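# Rattacher un groupe local à une association existante

Un groupe informel qui gère une bibliothèque, un cycle de conférences ou un fonds d'archives finit souvent par avoir besoin d'un compte bancaire et d'une assurance. Plutôt que de créer une structure, il peut devenir une commission permanente d'une association déjà déclarée. La marche à suivre ci-dessous est celle du Cercle Rornside, devenu en juillet une commission de l'association Lodhi pour la libre pensée.

## 1. Lire les statuts de l'association d'accueil

Cherchez l'article sur les commissions. Il doit indiquer qui les crée (conseil ou assemblée générale), qui nomme le responsable et comment on les dissout. Si rien n'est prévu, il faudra passer par une modification des statuts — comptez une assemblée de plus.

## 2. Faire l'inventaire

Notez ce que le groupe apporte : argent, livres, matériel, nom de domaine, fichier des adhérents. Le Cercle avait 1 319 € en caisse, 111 ouvrages et 40 adhérents à jour de cotisation. Pour le fichier, demandez l'accord écrit de chaque personne avant le transfert.

## 3. Rédiger la convention

Deux pages suffisent. Il faut y trouver :

- le nom et l'objet de la commission ;
- le budget annuel et la personne autorisée à engager des dépenses ;
- le sort des biens en cas de séparation ;
- l'usage du nom et du logo de chacun.

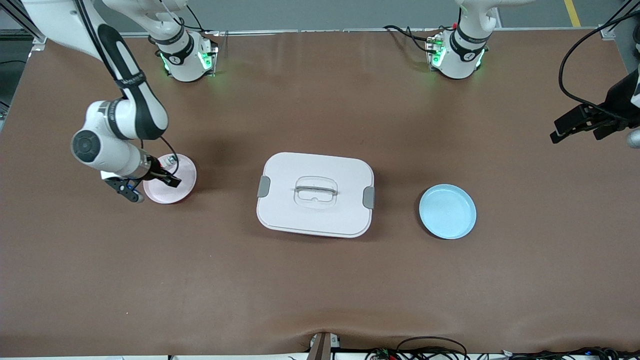 La convention se vote deux fois, d'abord par le groupe, ensuite par l'association d'accueil. Envoyez le texte neuf jours au moins avant chaque réunion, avec l'inventaire en annexe. Dans cette annexe, décrivez les petits objets assez précisément pour qu'on les reconnaisse : « une assiette ronde rose pâle, une assiette ronde bleu clair, un récipient alimentaire blanc rectangulaire » vaut mieux que « vaisselle ». Les biens prêtés par un membre vont sur une liste à part, signée par lui.

## 4. Transférer les comptes

Demandez à l'association d'ouvrir une ligne comptable séparée avant le virement. Benjie Padilla, qui tenait la caisse du Cercle, a gardé l'ancien compte ouvert jusqu'au dernier prélèvement, celui de l'hébergeur Narkon. Fermez-le ensuite par courrier et conservez l'attestation de clôture.

## 5. Prévenir les partenaires

Écrivez à la mairie, à l'assureur et au bailleur de la salle. Pour la salle Beltlow, un avenant a suffi — le bail lui-même n'a pas été refait. Mettez aussi à jour les mentions légales du site et les bulletins d'adhésion, en précisant que la cotisation est désormais encaissée par l'association d'accueil.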